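The bus to Ladville doesn't run Sundays so I walked it. Four miles. Shoes wrong for it.

I had my uncle's letter in my coat and I'd read it enough that the fold had gone soft as cloth. One page. His handwriting leans backward like it's bracing for something. *Come get the thing with the recipes on it. Before Divya sells the lot.* No hello. No love, Montri. He never did go in for that.

The thing with the recipes on it. He meant the computer, the old tower from the back of the restaurant, the one he typed on with two fingers every night after close for 14 years. Orders, gripes, what the fish man said. And the recipes, which he wouldn't write on paper because paper walks off. A cook named Benito walked off with a card once, the green curry, and opened his own place in Pendale, and my uncle never said the word Pendale again. He'd say "over there." He'd say "by the river."

So. Walking. Fields on the left, the feed store, the church with the sign that's always missing a letter. It started to spit rain around the quarry and I put the letter inside my shirt.

## The back door

The restaurant was shut, chairs up on the tables. Smelled like it always did, lemongrass and floor cleaner. Divya D'Souza let me in the back. She'd bought the building in June and been decent about it, mostly, but she had a clipboard now and I didn't like the clipboard.

"You're the nephew."

"I'm the nephew."

"He said you'd be taller."

He would.

She had the tower on the prep counter with a dish towel under it. It wouldn't start. She'd pushed the button herself, she said, several times, she hoped that was ok. I pushed it too. Nothing, no fan, no light. I stood there with my finger on the button like a kid at a broken elevator.

"Is it worth anything?" she said.

"No."

"Then why'd he send you all this way?"

I said it had recipes on it and she laughed, then saw my face and quit. She went and found me a box. Rice box, the good kind with handles cut in. She even carried it to the road for me and stood there in the drizzle till a guy in a bread truck stopped.

## What he was like

I should say what he was like or none of this matters.

Small. Loud in the kitchen, silent everywhere else. You could sit in his truck for an hour and get one sentence and the sentence would be about the truck. But over a stove he'd sing, yell, throw a spoon, tell you about his mother, how she tasted with her eyes shut. He'd make me do it. Eyes shut, mouth open, I was nine. "What's missing." Salt? "No." Lime? "No. Think." I never got it. Not once! He'd sigh and add something from a jar with no label and hand me the spoon again and it would be right, it would be so right I'd want to cry, and he wouldn't tell me what was in the jar.

I asked when I was twelve. I asked when I was twenty. I asked on the phone the week I got married, figuring that was worth something.

"It's in the computer," he said.

And now he was in a bed at St. Anne's with a tube in his nose and he couldn't taste anyhting. Couldn't talk much either. I'd called that morning and the nurse held the phone up and I heard him breathe.

## Sze-wing

There's one person I know who fixes things and that's Sze-wing Chang. We went to school together. She took apart the projector in tenth grade and got suspended and it worked better after. She's got a shop now behind the tire place, called Fidum, I don't know why, I asked and she said it was available.

I got there right at closing. She looked at the box, looked at me, wet through, and turned the sign around and locked the door with me on the inside.

"Whose?"

"My uncle's."

"The spoon guy?"

I'd forgotten she ate there. Everybody ate there. She had the spoon thing happen to her too, apparently, he'd come out of the kitchen once when she was there with her mom and made her shut her eyes. She said pepper. He said no.

She got the side off in no time and laid it down flat under the good light and then didn't say anything for a while, which with her could mean dinner or a funeral. 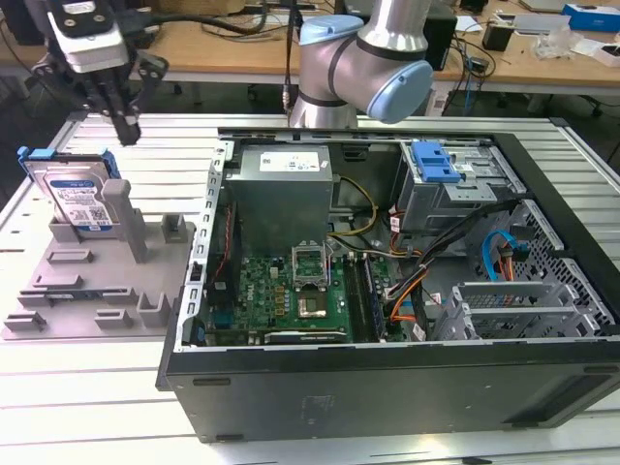 ## What she said

"Kitchen," she said finally. "You can always tell."

She said grease gets in everything. She said she'd had one from a bowling alley and one from a nail salon and she could've told you which with her eyes closed, and then she heard herself and we both kind of laughed.

"Is it dead?"

"Some of it."

"Which some?"

"Go get us food," she said. "Don't hover. You're hovering."

So I went and got food. There's a noodle place by the highway now, a chain, Sastry, with the orange cups. Stood in line. A kid in front of me couldn't choose and his dad kept reading him the menu, all of it, in order, twice. I had 58 dollars to my name until Friday and I spent too much of it on dumplings because I was nervous and when I'm nervous I point at things.

While I waited my phone went. Annapurna, the night nurse. Annapurna Suvarna, she always said the whole thing. She said he was awake. She said he was asking something and she couldn't make it out, maybe I could.

She held it up.

"Did you," he said. Then breathing. Then, "Did you."

"I got it," I said. "I got it, it's at the shop, Sze-wing's got it. The projector girl. She's fixing it right now."

Breathing.

"Pepper," he said. And made a noise and I swear to god it was a laugh.

## Later

I ate most of the dumplings in the parking lot. Not proud. Went back in with four left and she ate them standing up, wiping her fingers on her jeans between each one, working, not looking at me.

She'd tell me things in pieces. How her mom was. How the tire guy wanted the shop for storage and she'd told him where he could store it. She asked was I still married and I said no and she said huh and kept going. Rain on the roof. There was a radio somewhere under a pile of stuff, playing ball scores from some place neither of us had ever been.
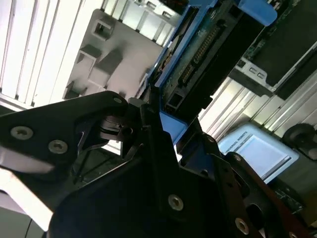
I fell asleep in her chair. Don't know how long. I dreamed about the jar. In the dream it had a label but it was in my uncle's handwriting, leaning back, and every time I got close it leaned further.

"Hey," she said. "Hey. Wake up."

She'd put his drive on another machine, she said, and it was reading. She'd made a copy first thing, before she even looked. She turned the screen to me. One folder. It was named FOOD. Inside that, 4,000 files. More. She scrolled and it kept on going, every night of those years, he'd started a new one every night and never threw one away.

I opened one in the middle.

*Tuesday. Slow. Fish man late again, says truck. Not truck. Girlfriend. Made the soup for the bus driver, no charge, his wife is sick. Nephew called. Sounds tired. Did not say he was tired.*

I opened another one.

*Rain. Roof bad over table 11. Put a pot, told people it is for luck. They moved TO the table.*

Another one.

*Nephew wedding. Cooked for it three days. She doesn't like spicy. I will say nothing.*

"Are those recipes?" Sze-wing said.

I couldn't answer her. I kept opening them. There were recipes, yes, they were in there, a line here, two lines there, curry on one night and the paste for it on a different night two years off, all mixed in with the fish man and the roof. You couldn't have pulled them loose if you tried. Benito got one card. I guess that's all he'd ever have got.

She pulled up a crate and sat. Reading over my shoulder, chewing her thumb. She found the search box before I did.

"What do you want me to put?"

"Jar," I said.

She typed jar. It thought about it. One hit, one, out of all of that. Dated years back. 21st March. I'd have been twelve.

*Nephew asked what is in the jar. Didn't tell him. If I tell him he has no reason to stand next to me. It is dried shrimp and the orange peel, toasted, ground up, small bit of sugar. Mother put less sugar. He almost had it today. He said "something from a tree." Very close. I said no.*

I read it, then Sze-wing read it out loud, quiet, like you'd read to someone in bed.

"Orange peel," she said. "Son of a bitch."

I didn't remember saying it. Something from a tree. I tried and tried to remember and I had the kitchen, the heat, the spoon, my eyes shut, him right there by my ear. I didn't have the words though. He'd kept those.

It was past two. I called anyway. It rang a long time and then Annapurna picked up and I said is he awake, and she said let me see, and I heard her shoes going down the hall.

Sze-wing got up and shut off the radio.

"He's up," Annapurna said. "Go ahead. I'm holding it."

Breathing.

"Uncle," I said. "Close your eyes."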